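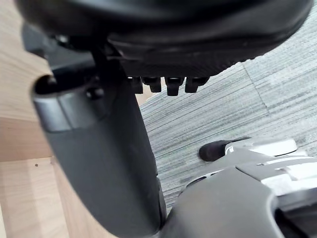
Ailsa Baird wants it written down that she is still not convinced. Her note from this morning says a gripper kit that shines on a bench full of cubes has told us nothing, and that she'll believe in the Teuber when it can work under furniture without somebody lying on the floor next to it saying "left a bit." Fair enough! That is pretty much what the October trial is for, so I'm putting her remark at the top and answering it as I go.

Notes on the Teuber kit, second entry. Kit is on loan from Skonen until the end of the month: gripper, wrist camera, mounting plate, cable set, and the Lerow software on a stick. First entry (unpacking, firmware, my swearing at the mounting plate) is further back in this book.

Setup today. Swivel chair by the wooden unit, carpet floor, arm on the low cart so the wrist can get down under a seat. I wanted awkward and I got awkward. Under a chair you have the column coming down right where you want to put the gripper, a cushion overhead, and everything that matters is black or dark gray. The wrist view has black tabs on black plastic under a black seat, which is about as mean a test of a small camera as I can think of without turning the lights off.

What I like, and I like a lot:

The fingertips. Rubber pads, rounded, and they forgive a great deal. I brushed the carpet with one on purpose several times at low speed and it just slid along the pile, with no fault and no snagging. The old Clitton fingers would have stopped the arm dead and made me walk over to the reset.

The camera placement. Part of the gripper is always in the picture at the lower right, and at first I thought that was a waste of view. After an hour I'd changed my mind completely. Having the fingertip and the chair column in the same shot means I can judge the gap by eye, and I stopped looking over at the arm at all. (Shafiq says he'd still rather have the whole view clear and a second camera off to the side. We can argue about that over lunch.)

Lerow's approach mode. You pick a point in the camera view, it creeps toward it, and it waits for you at a distance you set. I had it set to 20 mm for most of the day. It's such a simple thing and it took all the nerves out of working next to the column.

Runs. 18 approaches in under the front of the seat, alternating sides of the column. 2 aborted, both by me, both when the housing was getting too friendly with the column. The housing is the thing to watch. It's a big rounded lump and it sticks out further than your instinct tells you when you're concentrating on the fingertip. The software model of it seems right, I just don't believe it quickly enough.

What I don't like so well:

The exposure. With the cushion filling the top of the view, the auto setting keeps hunting, and the carpet goes pale and then dark again while you're trying to pick a point. Locking it by hand cures this. The lock is three menus deep and should be a button. Have written to Skonen.

Error 918 came up once after a long pause. The manual gives it as "pose timeout," no further help. Cleared by itself when I jogged the wrist. Keep an eye out.

The cable. It leaves the wrist on the wrong side for this cart and I've got it held up with a hook-and-loop strap. Works, looks terrible.

Back to Ailsa's point. There was no lying on the floor today, and all the jogging was done from the desk, from the screen. But I haven't gripped anything under there yet, only approached, so she's entitled to keep her eyebrow up. Next job is to have it take hold of something small at that depth and let go of it again, and for that I want the narrow pads, which are in the kit but still in their bag.

Shafiq Gunawardena read this over at 4:30 and asks whether I've compared the wrist view with the lamp on and off. No. Will do that first thing, same chair, same cart position (tape marks are down, please leave them alone, whoever sweeps).

Still to do: weigh the wrist with everything on it. Ask Skonen what spare pads cost. Save the Lerow settings before someone updates it.

Filed under: Bench Notes, Grippers, Loan Kit
Last updated: October, 5:10 pm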